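Sección 5. Doblar y apilar la ropa sobre la cama

¡Llegamos a la parte más agradecida del método Hulerness! Ya tienes la ropa limpia fuera del tendedero y el dormitorio a mano, así que toca convertir ese montón en pilas que quepan en el armario.

Antes de empezar

1. Extiende una manta sobre la cama y alísala con las palmas, del centro hacia fuera. Una de forro polar va de maravilla: sujeta las prendas y casi no resbalan.

2. Acerca una silla. Todo lo que todavía no vayas a doblar se queda ahí, colgado del respaldo o de los brazos.

3. Pon la primera prenda sobre la manta, sola, con sitio libre alrededor.

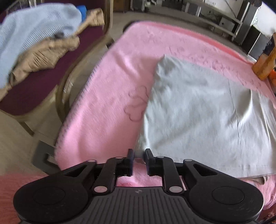
Fig. 7. Manta rosa en la cama, tela gris claro encima y la silla al lado con más ropa.

Nota: si la manta tiene dibujos grandes, aprovéchalos como guía para no torcerte. Bindu Kurup, que revisó esta guía, los usa siempre con las camisetas de sus hijos - y le quedan rectísimas.

Doblado

4. Estira la prenda desde las esquinas, sin tirar del cuello. Las arrugas suaves se van con la mano; las marcadas, con un poco de vapor antes de seguir.

5. Lleva una manga hacia dentro y repite con la otra. Comprueba que los dobladillos queden planos, porque un borde girado se nota muchísimo en la pila.

6. Dobla a lo largo y después en 2 o en 3, según el fondo de tu estante.

7. Aparta lo ya doblado hacia un extremo de la manta, una prenda sobre otra, y deja despejada la zona de trabajo.

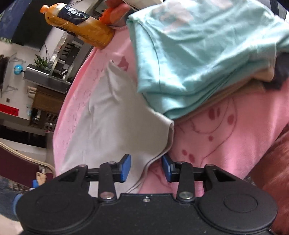
Con las prendas finas puedes apilar hasta 7 sin que la torre se venza. Con punto grueso, mejor quédate en 5. Y prueba a mezclar colores dentro de la misma pila, ¡se encuentra todo mucho antes!

Precaución: no apiles ropa que aún esté húmeda. Si dudas, toca las costuras y los puños, que son lo último en secarse.

Precaución: cierra cremalleras y corchetes antes de doblar, o engancharán el pelo de la manta.

8. Traslada cada pila con las dos manos, una debajo y otra encima, y pasa a la sección 6 (cajones y estantes).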